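Verleimtes Ahornbrett verzieht sich — ölen oder lassen?

Zuletzt aktualisiert: September, 18:40 Uhr

Diese Seite verwendet Cookies. Mit der weiteren Nutzung stimmen Sie dem zu.

tmagsi
Hallo zusammen, ich habe mir ein Schneidbrett aus Ahorn verleimt, 637 mm lang. Nach zwei Wochen in der Küche kippelt es auf der Arbeitsplatte. Geölt habe ich nur die Oberseite, mit dem Hartöl von Tadorell. Kann ich das noch retten oder muss ich neu verleimen?

Danko_K
Nur eine Seite geölt, da hast du deine Ursache. Unten nimmt das Holz Feuchtigkeit auf, oben kaum. Unterseite genauso behandeln, dann hochkant hinstellen und ein paar Tage warten.

t.daly
Sehe ich anders. Einseitiges Öl macht etwas aus, aber so viel nicht. Ich tippe auf die Lamellen. Wie breit sind die, und wie laufen die Jahresringe?

tmagsi
Die breiteste hat 146 mm. Auf die Jahresringe habe ich beim Verleimen nicht geachtet.

t.daly
Dann bleibe ich dabei. So breit würde ich bei einem Küchenbrett nicht gehen, lieber auftrennen und gestürzt neu verleimen. Ich nehme nichts über 60.

Mitra_R
Auftrennen finde ich übertrieben. Mein Brett ist auch aus drei Teilen, hinten schmal, vorne breit, und die Maserung ist vorne ziemlich wild. Liegt seit Jahren plan. Beide Seiten geölt, Kante leicht gefast. 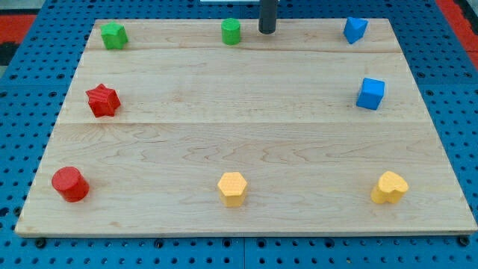 Ahorn, drei Lamellen, vorne die breite

Danko_K
Schöne Maserung. Genau so würde ich es lassen.

t.daly
Bei einem einzelnen Brett kann das gut gehen. Schwierig wird es, wenn es jeden Tag nass abgewischt wird und dann flach liegen bleibt.

tmagsi
Flach liegen bleibt es bei mir immer. Ich öle jetzt erst mal die Unterseite und stelle es hin. Womit schleift ihr vorher, reicht 100er?

Mitra_R
100 nur, wenn noch Leimreste drauf sind. Sonst 180, dann wässern und mit 240 nach.

Z_Bajwa
Kurz zum Öl: Das von Tadorell braucht bei mir ewig, bis es nicht mehr klebt. Bin auf Dastmont umgestiegen. Dünn auftragen und nach 20 Minuten den Rest abnehmen, sonst klebt das auch — und die Lappen bitte ausgebreitet trocknen.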